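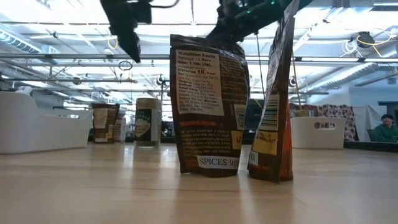
Timham started with one packing cell and one very patient customer, and most of what we know about looking after robot cells we learned from that pair. The customer was Delline, who blend and pack spices, and the cell was the one we still keep running in our own shop today, the one everybody calls Etim. If you come to visit us you will almost certainly be walked over to it before anyone offers you a coffee (sorry about that, we do get excited!). The work is simple to say and fiddly to do: pick up a spice pouch, set it down where it belongs, and leave it looking as good as it did before. A stand-up pouch is a tricky thing for a gripper, as you can probably tell from the dark brown ones on our table, with the larger one's crinkled top edge and the way it leans a little as it narrows toward the base. A glass jar keeps its shape whatever you do to it. A pouch gives a bit here and bulges a bit there, and the arm has to be set up with that in mind.

We are a small company and we like it that way. Danjuma Igwe started Timham after years of being called out to fix cells that other people had installed and then walked away from, and he had grown tired of finding the same handful of troubles every time: a finger tip worn smooth, a cable rubbing on a bracket, a home position that had drifted so slowly that the night shift had simply gotten used to it. Llinos Nicholas joined that first February to run setup, and she wrote the checklist we still use, coffee rings and all. It has been copied out clean more than once, but the old one is the one that hangs on the wall.

So what do we do when we look after a cell? On a first visit we mostly watch. We let the arm run the customer's own goods at the customer's own pace, and we talk with the people who stand next to it every day, who generally know exactly which product gives trouble and at what time of the afternoon. Then we power everything down, lock it out, and go over it by hand. Finger tips come off, get cleaned, and are checked against a new pair. Every cable gets followed from one end to the other with the arm moved slowly through its reach, and we look hard at the spots where it bends the most. Fasteners are checked for tightness and marked with a dab of paint, so that next time a glance will show whether anything has moved.

After that comes the part Llinos loves best, which is teaching the positions again. We always start with an empty gripper, well above the table, and come down in small steps. Only when the path is clean do we bring in a pouch, and we use real filled ones, never empties, which behave nothing like the real thing. Grip force goes up a little at a time from the low end until the pouch lifts and stays put. Etim has been through this routine more often than any other machine we know, and its logbook has reached page 634.

Our service plan, which we named Jestosska after the street where we had our first shop, covers a visit every 400 running hours, spare finger tips kept on your shelf, and a phone that gets picked up by a person who has met your machine. We look after 15 cells under the plan right now, and there are 5 of us to do it. Operators are welcome to spend a day at our table before their own cell is delivered, and we wish more of them would! Bring your own product along, the more awkward the better.

Page last updated 5 Oct 2026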